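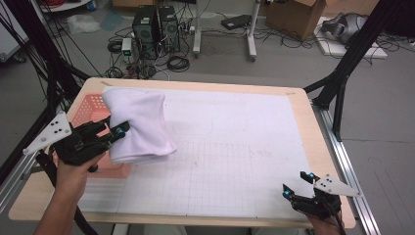

Kamol Boonchu asked whether a demonstration should be restarted after a poor grasp. Operators at Endale should continue, provided the cloth remains on the mat.

Recording a towel demonstration

1. Hold one gripper in each hand, with both marker plates unobstructed.
2. Pick up the towel and fold it at an even pace - pauses are recorded as well.
3. Open both grippers fully before ending the episode.

A complete set contains 100 episodes. Enter rejected episodes in the Wollov log.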